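Voslow Packing Hall, visit on 8 Jan 2022

The hall is on the east side of Voslow, behind the bus depot. Parking is free but the lot fills early, so I left the car on Cervantes Street and walked over. Entry was 3 dollars, paid at a folding table inside the door, and the ticket included a cup of coffee.

Tavitz has run its mail-order business from this building for years. It sells small household goods and toys, mostly single items, and ships them in plain cardboard boxes. The tour starts at the receiving dock, where cartons are opened and checked against a list. From there you follow a yellow line on the floor past the shelves. There are 54 aisles, and the guide said a busy shift sends out 400 parcels before lunch. February is the slow month, and most of the shelf repairs are done then.

Aisle ends have a scale and a label printer. The printers are loud. We were allowed to pack one order each, and mine was a set of measuring cups that took me three tries to fold the box around. The paper filler is sold by Prolten and comes in rolls. Visitors can buy the ends of the rolls for a dollar.

There is a small shop by the exit with returned stock at low prices. I bought a dish rack. The restrooms are upstairs, and the stairs are steep. Allow an hour and a half for the visit and wear flat shoes.

Mixed goods were the part of the tour I liked best. Items that have no shelf of their own are kept together in bins, and the things that share one have little to do with each other. A green toy dinosaur was in a gray bin with a small brush that had tan bristles and a white and dark blue body. The floor of the bin was scuffed, with lighter worn patches near the front.
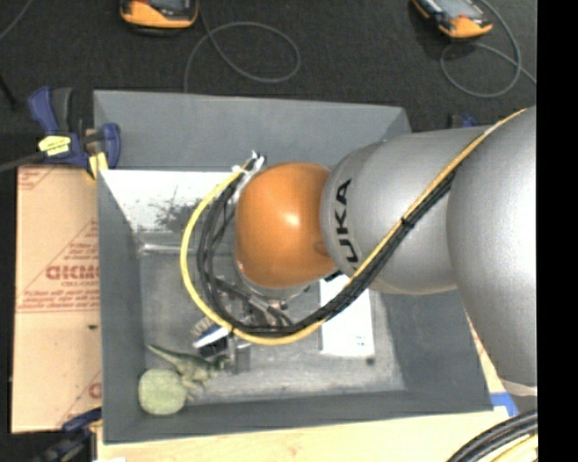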